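How do you all get through the laundry after a long trip?

mabuza_mom
Back Sunday from 3 weeks in Erine and the laundry pile is winning. Wash it all at once or a bit a day?

skastov79
All at once, hot, done by dinner.

Ifeoma Iyamu
Hot?? Please don't, skastov79, my favorite green dress came out doll size! Cold and a load a day. Shirts get folded the same night or I never do it (the kids' stuff can wait, sorry kids).

skastov79
Cold never gets sunscreen out. We'll have to disagree.

grikau_fan
With Ifeoma on cold. T-shirts get laid out flat for me, table or bed, whatever's free. 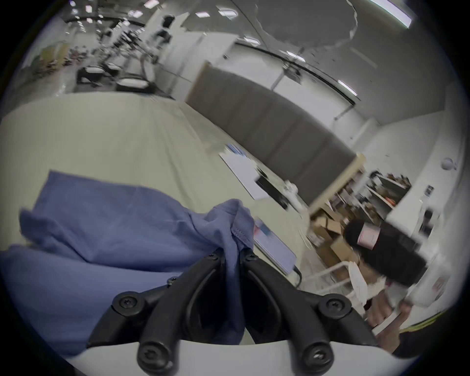
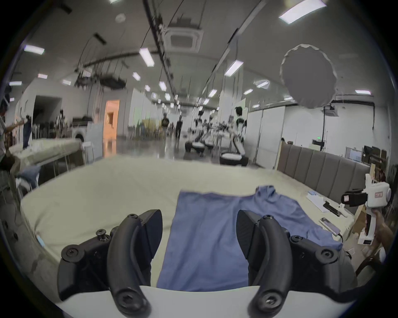
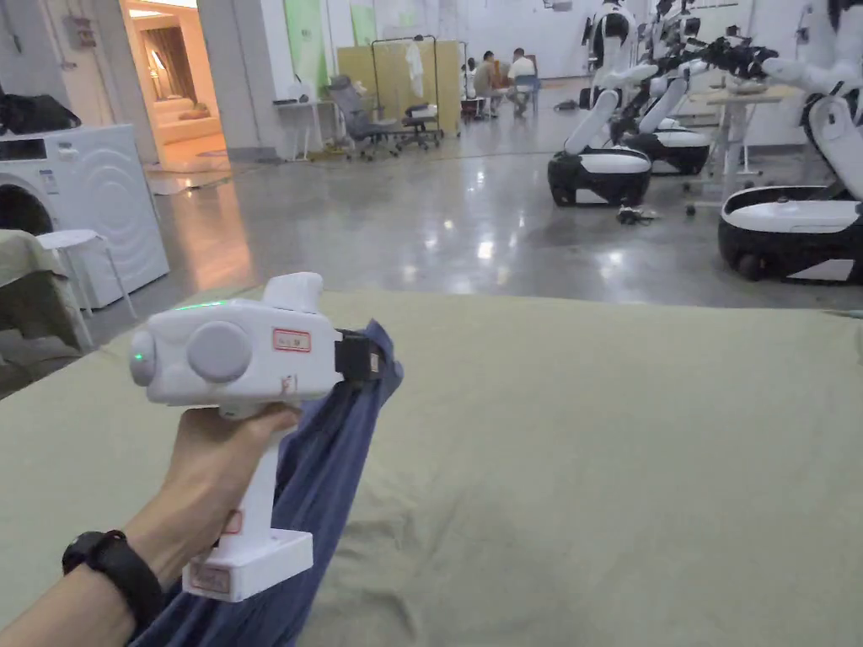
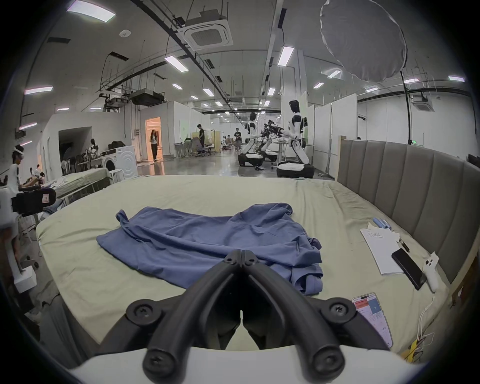

And pack less next time! I took two shirts for all of September and washed them in the sink.

mabuza_mom
Two shirts, wow, I'd last a day. OK, cold it is, first load is going in now.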